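The Breakfast Table: A Little Gallery

Welcome, and thank you for stopping by! We have been meaning to put these up for a while, and a quiet afternoon on Tuesday, December 28, 2021 finally gave us the chance. Breakfast is the meal we fuss over most, and the table is half the fun of it -- the plates, the trays, the cups, and all the little things that end up on the brown paper before anybody has had a bite.

An egg on toast, and an egg sandwich

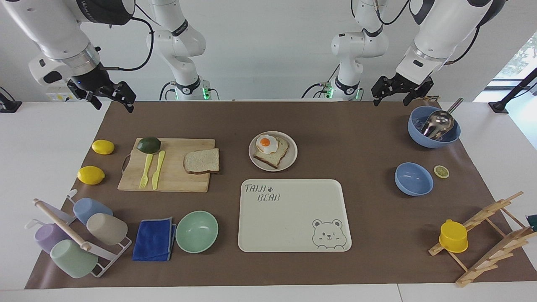
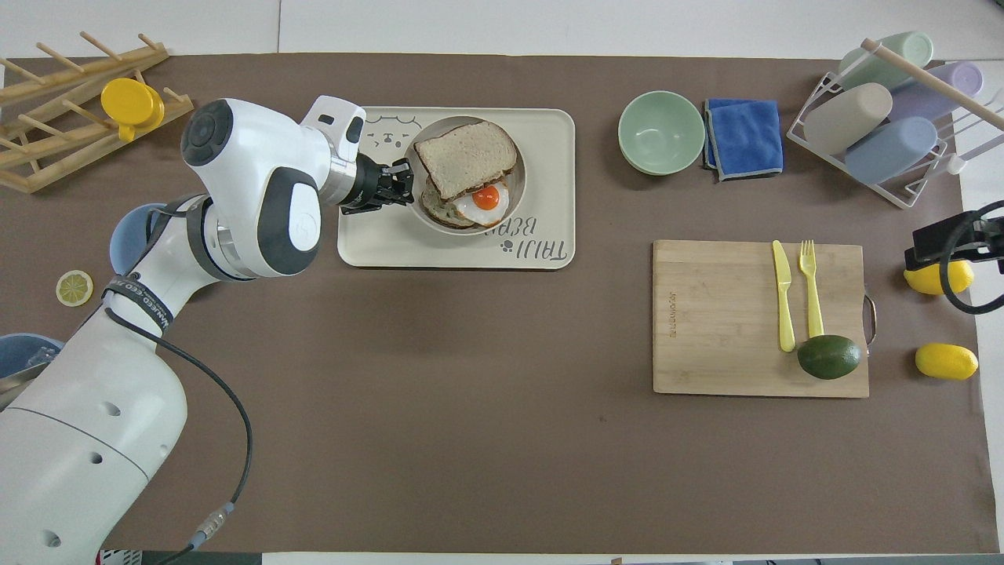

Skivcombe Home Table Club -- Breakfast & Small Plates Section

The first picture has the egg on toast, with the yolk that lovely bright orange, on a round white plate with the big cream-colored tray just below it. Whole lemons are off on the left, and the light bamboo board has a slice of bread on it beside a yellow plastic fork and knife. I can't be sure from the photo whether the dark green fruit on the board is a lime or an avocado, and either one would be welcome at my breakfast!

The second is the sandwich, and I'm terribly fond of it. The top slice has gone on a bit crooked, so the egg peeks out from between the bread, and I wouldn't straighten it for anything. You also get a proper look at the tray, with its cartoon bear face and the words TAIJI BEAR next to a trail of small paw prints. There's a slice of lemon on the paper, too, and a white wire rack full of pastel cups lying on their sides, pale green and beige and lavender and light blue, like a box of sugared almonds.

A few words about the things on the table

Trays first, as I could talk about trays all day. A good breakfast tray wants rounded corners (kinder to the hips when you're squeezing past a chair) and enough room that the plate isn't crowded. Ours at home is a plain one from Skirnell, bought years ago, and it has carried more cups of tea up the stairs than I'd care to add up. If you're choosing a new one, put your own plate on it before you decide. I once brought home a beautiful long narrow tray that wouldn't hold a single plate I owned, and it spent 2 years under a fern.

Then there's the matter of color. We had a long and very friendly talk at the January meeting last winter over whether breakfast dishes ought to match, and we never did settle it. My own feeling is that soft colors get along with nearly anything, so you can mix your bowls and cups as you like, and a bit of strong yellow wakes the whole table up. Lemons do that very nicely and you can use them afterward. The Plinitz pattern book, which lives on the bottom shelf in our meeting room and has 196 pages of table settings in it, takes the opposite view and wants everything in cream. It's still worth a browse -- the chapter on napkins is a treat.

Brown paper gets asked about a good deal. It makes a warm, plain background for pale dishes, it catches the crumbs, and you can fold the whole business up when you're done. Buy it on the roll and leave it flat under some heavy books overnight if the ends want to curl.

How we do our fried egg toast

Toast the bread a little darker than you think you should, so it stands up to the yolk. Melt a small knob of butter over a low flame, slide the egg in, and put a lid on the pan for up to 4 minutes, peeking as often as you please. A pinch of salt, plenty of pepper, and on it goes. For a sandwich, give the egg a moment longer or have a napkin ready! Some of our members like a squeeze of lemon over the top, which I thought was very odd until I tried it.

Joining in

The section meets in the upstairs room at Shehu Hall, and new faces are always welcome, whether you own a whole cupboard of china or one chipped mug you love. Bring a plate, a cup, or something for the toaster. If you have breakfast table pictures of your own, pop them in the box by the door with a line or two on the back, and we'll find a place for them in the next gallery.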